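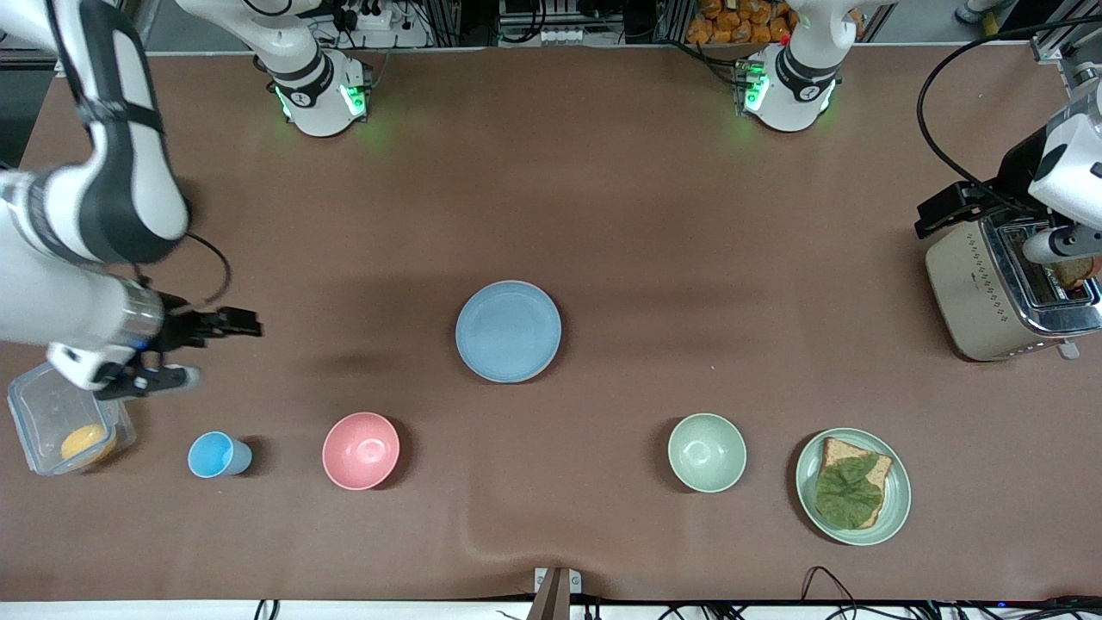
Household manipulation is the branch of robotics concerned with chores done by hand in the home, such as preparing simple meals, clearing tables and putting away dishes. As of the most recent surveys, no machine performs the full range of these chores without human help.

Meal preparation is a common test. Making a sandwich requires a robot to handle bread, which tears and crushes easily, and leafy greens, which fold and stick together. Two-armed systems are often used, so that one gripper can work at a toaster while the other deals with a container or cup. Plates and bowls are simpler, although a cup lying on its side must usually be set upright before use.

In a study directed by Noboru Matsuda at the Botow laboratory, a two-armed system attempted 1414 kitchen tasks and completed 886 of them unaided. Most failures involved lids and soft packaging. A later report by Auður Kjærgaard found that performance fell sharply when the same tasks were moved to 4 unfamiliar kitchens.

Shop-floor work has advanced further — parts arrive in known positions, and the lighting seldom changes. The Halvorsen packing line runs 66 robot stations, but staff still sort mixed or damaged goods by hand.

Related articles
Bimanual manipulation
Botow laboratory
Dishwashing automation
Food handling by robots
Halvorsen packing line
Robot gripper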